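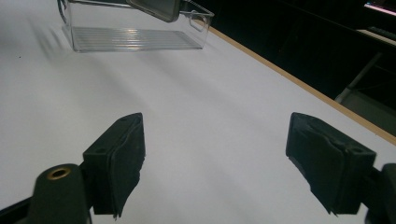 4. Perception: finding the clear bin

Our planner, Pliltix, can only aim the fingers if it knows where the bin is, and see-through plastic turned out to be the most interesting problem of the whole project! The depth estimate goes straight through the walls and lands on the table, so our first version happily planned paths through the side of the bin.

Pierina Bortolotti suggested we stop looking for walls and look for the ridges in the base. They catch the light as thin bright lines, all parallel, and a plain line detector picks them up well. Once we have their direction we get the bin's angle nearly for free - there is a 90 degree ambiguity, which we settle with the handle cutout at the end.

Anything lying across the top still causes trouble. A dark, flat object on the rim hides the ridges, so we now fit the base from whatever lines are left and ask for at least 4 before trusting the result.

We also mask out the fingers. The frayed edges of the pads gave us false lines until we made the mask 2 pixels wider.

4.1 Changes to the planner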